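Section 4: Sorting and loading

Read this section before the first wash in your Toltus top loader.

1. Turn on both taps and check the hoses for drips.
2. Sort the load by colour and fabric. Wash new dark items on their own for the first 2 washes.
3. Empty all pockets and close zippers. Turn dark clothing inside out.
4. Place items in the drum one at a time, spread evenly around the agitator. Do not wind long sleeves around the post.
5. Add detergent to the left-hand drawer. Stop at the line marked 2 for a half load.
6. Close the lid, select Darks or Normal, and press Start.

Note: The Darks cycle uses cold water only and spins at 1000 rpm. To lower the spin speed, press Spin before Start.

Note: In hard water areas, run an empty hot cycle every month with the Jadov descaling powder supplied.

CAUTION: Never load items that have been in contact with gasoline, solvent or cooking oil. They can ignite in the dryer even after washing.

CAUTION: If code 426 shows, the load is off balance. Press Pause, wait for the drum to stop, rearrange the items and press Start again.

For drying times with the Dunmore stacking dryer, see Section 6. 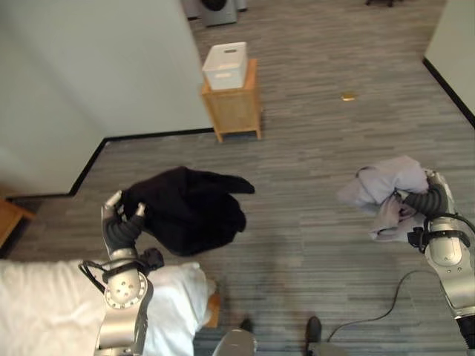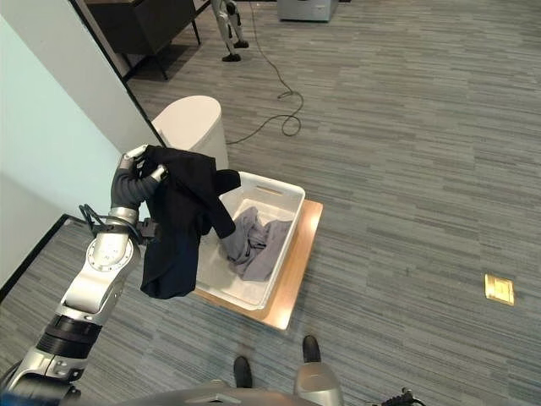

Fig. 4-3. Dark garment on carpet (first picture) and at the laundry basket (second picture).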